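# Robot teaching by demonstration

**Robot teaching by demonstration** is a way of giving a robot a new task by having a person carry the robot through it. The robot's joint positions, gripper openings and camera views are recorded during each attempt, and a control program is later trained on the recordings.

## Methods

In *hand guiding*, the motors are set to give way and the operator moves the arm directly. In *remote control*, the operator works from a separate station, often a smaller copy of the arm that the larger one follows. Remote control keeps the operator's hands out of the camera views, but it takes longer to learn. Two-armed tasks are usually recorded this way.

## Recording

One attempt is called an episode. Operators are asked to move at a steady pace and to start from varied positions. Noboru Chiba's Zella project, run at the Clultano workshop, kept 284 of its first 3,000 episodes aside for checking. Episodes with a dropped object were labeled and stored separately.

## Kitchen tasks

Food preparation is a common subject, as it mixes rigid objects with soft ones such as bread and lettuce.
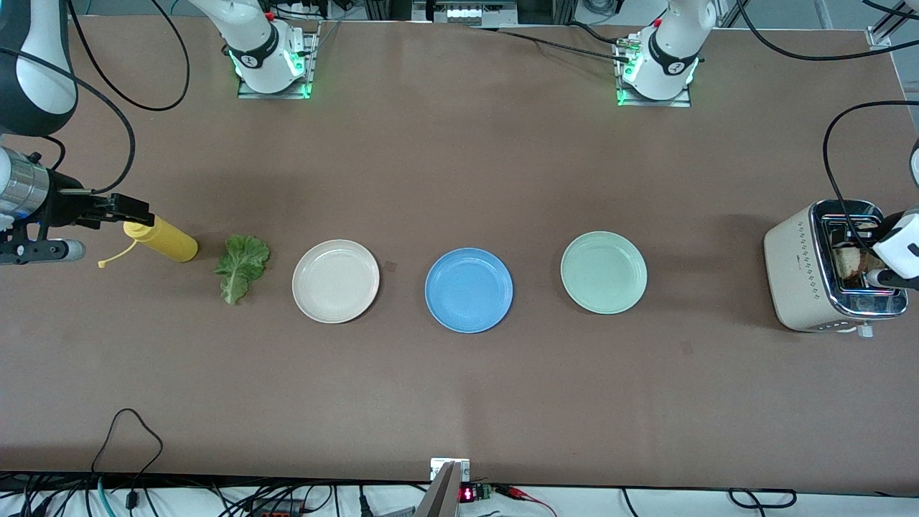 **Does the operator have to know how to program?**
Most operators do not. They need practice with the controls, and the training software is normally run by someone else.

## See also

- Remote manipulation
- Imitation learning
- Clodow controller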